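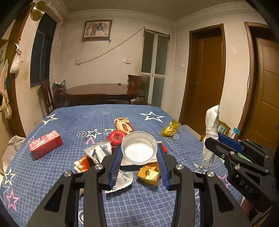
**Are the training shifts worth putting my name down for?**

Hello all, and sorry if this has been asked before. I've packed mixed snack orders at Skekitz for ten years, and in June they're bringing in two automated picking lines. A few of us have been offered shifts on the hand-held grippers instead of the benches — you pick things up and put them down while it records how you do it, and the machines learn from that. The pay is the same. My worry is whether I'd be training up my own replacement, and whether my wrists would stand it. Has anyone here done it?

Bontu Degefa

---

**Bereket Sisay**

I did five months of it at the Plurville site, so I can tell you how it went for us, though your place may well be different. The first week felt terribly slow. You have to unlearn grabbing, if that makes sense, and the thing I struggled with most was crumpled wrappers. An apple is a lovely thing to pick up by comparison! My wrists did ache until I learned to rest my elbow, so do ask for proper breaks and get them in writing.

As for the jobs, there were 46 of us on the benches and nobody was let go while I was there, but people who left weren't replaced, and I'd be fibbing if I said the mood was the same. I moved over to checking the trays the machine gives up on. It's quieter work and I do miss the chatter — we used to have the radio on and put the world to rights. Ask your manager what grade the checking jobs will be before you sign anything.

---

**gudeta421**

Take the shifts. They're coming whether you do it or not. My cousin's place got the Vorkon ones and she says it's fine once you're used to the noise.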